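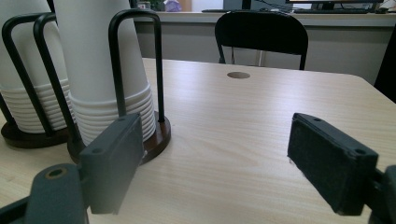

Section 5. Cup Handling with the Paired Hand Grippers

5.1 Purpose of this section

This section explains how to set up and run the cup task in the Dalness household chore program. The task is short and plain: a single paper cup is to be picked up with the left gripper and placed with the stacked cups in the double holder, with the right gripper used to steady the stack when needed. Operators work the grippers by hand. The records made in this way are later used to train and test the Plulbridge two-arm unit on the same work.

Readers should not take the presence of a task in this manual to mean that a machine can do it. The current standing of each chore is given in Section 5.6.

5.2 Before you begin

1. Confirm that you have completed the general safety section and the gripper fitting check.

2. Clear the table of all items that are not named on the task card. Personal drinks are to be kept off the table at all times.

3. Place the double cup holder on the table within easy reach of both hands. The two rings should lie side by side as seen by the operator.

4. Load one stack of white paper cups into each ring, with the cups upside down. Press each stack down gently until the lowest rim rests on the base.

5. Check that the wire rods of the holder stand upright and have not been bent inward. A bent rod presses on the cups and makes the stack lean.

6. Set the loose cup on the table to the left of the holder, at least one hand's width away from it.

Note: Use paper cups of one size and from one supplier. Cups from mixed batches may bind when they are stacked.

CAUTION: Gripper cables must hang freely off the near edge of the table. Do not wrap a cable around the wrist or tuck it under the forearm.

5.3 Checking the grippers

1. Take one gripper in each hand and open both fully. Both fingers of each gripper should move together and without scraping.

2. Look at the finger pads under good light. Small frayed pieces at the tip of a pad do not prevent use, but they must be entered on the wear sheet. Replace any pad that has come away from its finger.

3. Close each gripper slowly on a spare cup. The cup should give slightly and return to its shape when released. If the wall creases, repeat the closing with less pressure before starting a recorded run.

4. Rest both forearms for a moment before the first run. Operators who begin with tense hands tend to crush cups early in the session.

5.4 Carrying out the task

1. Start the recording and hold both grippers open above the table.

2. Lower the left gripper beside the loose cup. Bring it in from the side so that one finger passes along each side of the wall. Do not press down on the rim.

3. Keep the right gripper open and clear of the table while the left gripper closes.

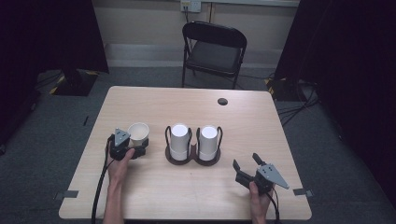

Figure 5-2. Left gripper at the loose cup; right gripper held open.

4. Close the left gripper until the cup can be lifted without slipping, then raise it straight up.

5. Turn the cup over above the table. Use the right gripper to support it if the wrist cannot make the full turn in comfort.

6. Bring the cup over the nearer of the two stacks and line it up by eye. Lower it until it seats on the cup beneath.

7. Open the gripper fully before drawing it away. A finger that is still touching the wall will often lift the cup again.

8. Return both grippers to the open position above the table and stop the recording.

Note: A dropped cup does not end the run. Pick it up and continue, provided that it has stayed on the table. Recoveries of this kind are useful to the program and should not be deleted.

CAUTION: If a cup falls to the floor, stop the recording before reaching for it. Look for cables underfoot before stepping back from the table.

5.5 Common faults

Cup slips during the lift. The fingers are usually too high on the wall. Take hold lower down, where the cup is narrower or wider depending on which way it stands, and adjust the opening to suit.

Two cups lift together. This occurs when cups are being taken from a stack. Hold the lower cups with the right gripper and turn the upper cup slightly as it is raised.

Stack leans against a rod. Unload the ring and reload it. Do not push the stack straight with a closed gripper.

Gripper strikes the holder. Approach from above the rods. The holder is light and will slide when it is touched, and a run in which it has moved should be marked as such.

5.6 Present ability of the machine

The statements below apply to the Plulbridge unit with software issued up to September 7, 2019, and will be reviewed in October.

The training set for this task holds 2,000 hand-gripper runs, of which 970 include at least one recovery. In the Tusstead trials, the unit placed a single cup on a stack in 86 of every 100 attempts when the cup and holder were set out as in Section 5.2. Results were poorer when the loose cup was lying on its side, and poorer again when it stood close against the holder.

The unit may therefore be shown doing this task under supervision. It is not approved to do the task alone — in a home, a canteen or a workshop kitchen — and no date has been set for such approval. A person still completes the task faster and with fewer damaged cups. Taking one cup from a tight stack remains outside the ability of the unit and must not be attempted during visitor sessions.

Sites wishing to use a different holder should apply to the Dimitriou test desk before recording. Runs made with a holder that has not been approved will be stored separately and will not count toward the site total.

5.7 Ending the session

1. Set both grippers down on their rests with the fingers open.

2. Discard any cup that has been creased or dropped on the floor. Cups used in recording are not to be used for drinking.

3. Complete the wear sheet and the run log, and sign both.

4. Leave the holder loaded for the next operator unless the table is required for another task. Instructions for the bowl and spoon task begin in Section 6.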